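August, a little after 4 pm, robotics club notebook

Long afternoon, but a good one, and I want to get it down before I forget which run was which. Tâm Đoàn had the Skoslow simulator going by the time I got in, with the new tiled room loaded, and we spent most of the session on the wrist view. The kids on the Honow team have been asking for it since spring, bless them, and they were very patient while I hunted for the right settings file (it was in the Quách folder, of course, where I put it myself).

We did 12 short runs with the old lens model and 13 with the fisheye one. Each run is 279 steps now, up from 200, and it still takes about as long as making a pot of coffee. I like the wide view a lot — you get the table and both fingers together, and the floor bands give the students something to line up against when they talk about heading.

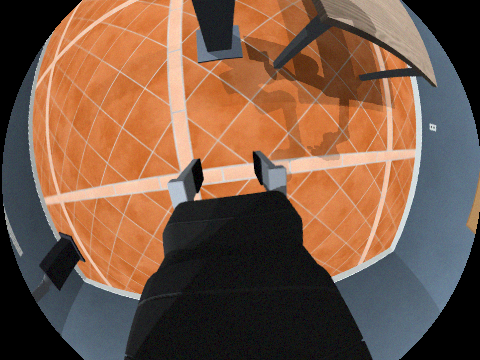 Wrist view, fisheye lens, gripper open and empty. Table at upper right.

Tâm thinks the bends in the bands will make a nice lesson on lens distortion, and I agree, so I'll draft a worksheet. Still to do: try softer shadows under the table, save the settings under a sensible name, and ask the Furard team if they want the same room for their entry.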